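Unit 7. Outdoor furniture for small hotels and guest houses: choosing, placing, keeping

Course handout, garden and terrace module. Prepared by Kiros Tefera, with corrections from Mark Anthony Gatchalian.

Please read this before the class. We will not repeat the part about fabrics, but the homework uses it.

Last time we measured the terrace and marked where people walk. Now we put furniture on it. The usual mistake of a beginner is to buy first the big dining set and then look for a place for it. Start from the guest: where does he sit in the morning, and where does he go when the sun is too strong?

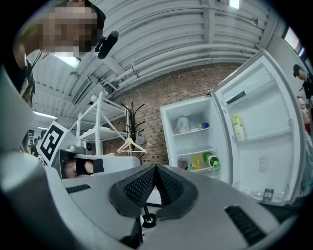
Drultham, January

Space. Behind each dining chair leave 60 centimeters, so that a person can push the chair back and stand up. If the waiter must pass behind the chair with a tray, this is not enough and you should add more. For loungers, the guest needs to reach both long sides, or at least one long side and the foot.

Frames. We compare three in this course: teak, powder-coated aluminum and painted steel. Teak becomes gray outside, and many owners like this color. Aluminum is light – good for the person who moves it every evening, less good on a windy roof. Steel is heavy and stable, but one scratch through the paint is enough for rust to begin. Look at the feet first, there the paint goes earliest.

Fabrics. A cushion has two parts, the cover and the filling, and you must ask the seller about both. A cover which resists water does not help if the filling holds it for days. Ask for open-cell foam and for a zipper, so the cover can be washed alone.

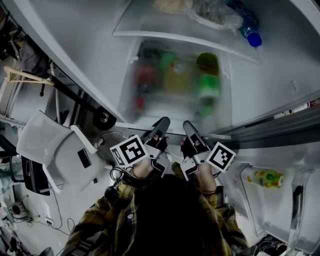 Storage is the next point, and students often forget it in the budget. In the Ayele guest house plan (sheet 17 of your folder) there are 15 loungers and no dry place for the cushions. Draw a storage box or a closet on the same plan, with its door open, and check that the open door does not block the path to the garden.

Shade. An umbrella with a central pole takes the middle of the table. A side-pole umbrella leaves the table free, but its base is large and guests hit it with their feet. Mark the base on the plan also, not only the round top.

Words to know: slat, glide, sling seat, piping, base plate.

Homework. Take the Ivon courtyard or the Flanard terrace, one of them only. Place seating for breakfast and for the afternoon, write the material of each frame, and show where the cushions stay at night. Bring it on paper, please – the screen in our room is too small for plans.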